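Last updated in May by Vasylyna Stelmakh, who answers the club inbox most evenings and is always glad to hear from you!

# Waklow Robot Chess Club: your questions, answered

**Do I need to know how to play chess?**

Not a bit. Knowing how the pieces move is handy, and you'll pick that up by your second visit (everyone does, mostly from arguing over snacks). We spend far more time on getting an arm to reach for a pawn than on openings.

**What does a beginner do first?**

You'll start in the simulator, with a short endgame position and a starter program called Dudek.

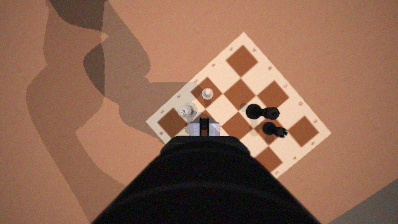

Our first assignment is small on purpose, so that you can change one number, run it again and see what difference it made. We keep to a handful of pieces and we don't insist on a tidy position. A setup with two black pieces lying on their sides and two white ones upright is perfectly good practice, because a toppled piece needs a different grip from a standing one, and working out that grip will keep you happily busy for a couple of sessions. Don't forget that the board can be turned at an angle to the arm, too!

**How many practice runs will I need?**

It varies a lot. Kanchan Shakya's team did 747 before they were satisfied, and they're a fussy bunch (I say that with love). The shared computer can get through roughly 900 overnight, and each team may save up to 3,000 before we ask you to clear out the old ones.

**Can I work from home?**

Yes, please do. The room files are in the Plondora folder, and they open on most ordinary laptops, though an older one may grumble a little. 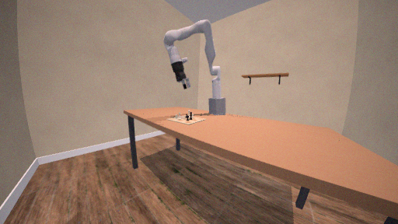
Save your own copy under your team name before you change anything, and send it back to the folder when you're ready for somebody to look it over. If it won't open, write to me and tell me what the error message says, word for word if you can manage it.

**Is there a competition?**

There is, and it's called the Vikard Cup. Teams of two, one endgame each, and you may bring your notes. Sign-up is on the club page.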